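How to fold a chunky sweater on the bed (without wrecking it)

Quick one. Sweater season's over here, June already, and the knits are still piled on the chair. No folding board, no table big enough. The bed works fine. Ribbed knits, cable knits, anything thick.

What you need: a bed, made, sheet pulled flat. That's it. Lint roller if you have a cat.

Before you start

Empty the bed. Check the sweater for crumbs, hairs, a tissue in the cuff. Wash it first if it's going away for the summer. Moths love a dirty collar. Bone dry too, give it a full day on the rack after it feels dry, thick ribbing hangs on to damp longer than you'd think.

Step 1. Lay it face down

Front on the sheet, back facing up. Neck toward the pillows, hem toward you. Don't drop it and tug from one corner, the ribbing pulls out long on that side and you'll be fighting it the whole way. Pick it up by both shoulders and lower it.

Step 2. Get the bunches out

This is the part people skip. Ribbed knit grabs itself and a sleeve always ends up twisted underneath. Hold an edge, lift a little, move it out, let go. Small moves. Work from the middle to the sides. Don't iron it with your palms, pressing hard just stretches teh ribs.

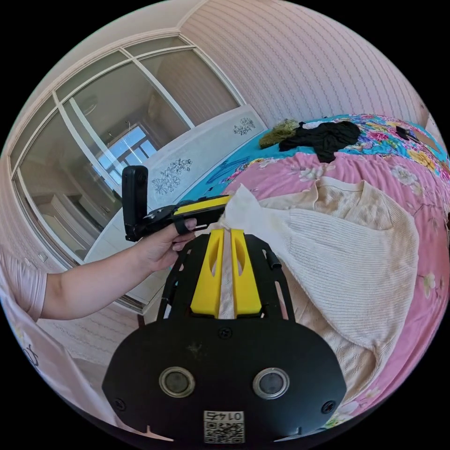

Sleeves last. Find the seam under the arm and run it straight out to the cuff. If the seam spirals, the sleeve's twisted, so turn the cuff until it lines up. Wide sleeves need a second pass.

Step 3. Sides in

Right side to the middle of the back, sleeve comes along with it. Then fold the sleeve down so it lies straight, cuff pointing at the hem. Same on the left. You want a long rectangle, same width top and bottom. Bulky sleeves stacked on each other make a hump, so keep each one on its own half.

Step 4. Thirds

Hem up a third. Then again, up to the neck. Flip it over. Neck should be on top, looking neat.

Really thick one? Fold in half and stop. Three layers of heavy rib won't go in a drawer anyway.

Time: 90 seconds once you've got the hang of it. My first was more like 8 minutes, with swearing.

Storing

Flat, never on a hanger. Heaviest at the bottom. I had 9 in one stack and the bottom one came out with creases like cardboard, so now I split them into 2 piles. Cotton bag or an old pillowcase over the top. Plastic is ok for a weekend trip, not for months.

Fixes

Shoulders keep sliding: the sheet's too slick. Put a towel under.

One side longer than the other: unfold, back to step 2. Sorry.

Roll neck: fold the neck down flat before the thirds, not after, or it puffs up and the whole pile leans.

Thanks to Mitsuko Nakajima for the towel tip. Cardigans are differnt, button them first. Will do a seperate page.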